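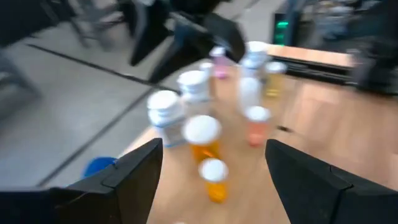

Delphine Mbeki asked why the budget unit comes before the programming unit, when surely you'd want to know what the arm can do before you ask anyone to pay for it. Fair point, and I went back and forth on it myself! But I've watched too many people buy the arm first and then go looking for the money for everything that bolts onto it, so we're doing money first.

Unit 2: Planning the purchase

Reading: the Histley packet, all of it, including the boring tables at the back (the boring tables are what the homework is on).

Start with the task, written down in one plain sentence. Ours this term is "pick up one pill bottle from a mixed group on a table and set it down somewhere else." Mixed is the expensive word there. Short bottles, tall bottles, white plastic and orange plastic, all with white caps, and each change in size or see-through-ness can cost you a different fingertip or a better camera. If your sentence says "one kind of bottle, always in the same spot," your budget gets a lot smaller, and you should ask your client early if they could live with that.

Now the lines people forget. I keep a list taped inside my desk drawer:

Spare fingertips (buy them with the gripper, the shipping alone will hurt otherwise)
Wrist camera, its cable, and a second cable
Table or stand, plus whatever fixes it to the floor
Power strips, network switch, emergency stop
Props. Yes, props! Bottles, caps, bins, labels
Training hours for whoever runs it
Repairs after the warranty ends

For the class exercise we use a pretend contract with a 36 month term. Spread every cost over those 36 months, even the one-time ones, and then put the monthly figure next to the sticker price. Last March Wanda and Booker Esposito did this for the Vostberg quote and the Lyons quote and came out with the cheaper arm costing more per month, all because of the service visits. I'd like you to find the same thing on your own, so please don't ask them for the spreadsheet.

Hold back 20 percent for things you haven't thought of. Paloma Szabo argued for less in her draft and made a decent case (she had real repair records to go on), so I'll take a lower number if you show me where it comes from.

Lead times: the Istbridge order sheet says 37 working days for grippers. Working days, folks. Count it out on a calendar with the holidays marked and then decide when your purchase order has to go in.

Homework: one task sentence, one cost table, one order schedule. Two pages at most. Drafts go to Yolanda Okafor by Monday, December 31, 2018, and yes, I know what day that is, so early is fine.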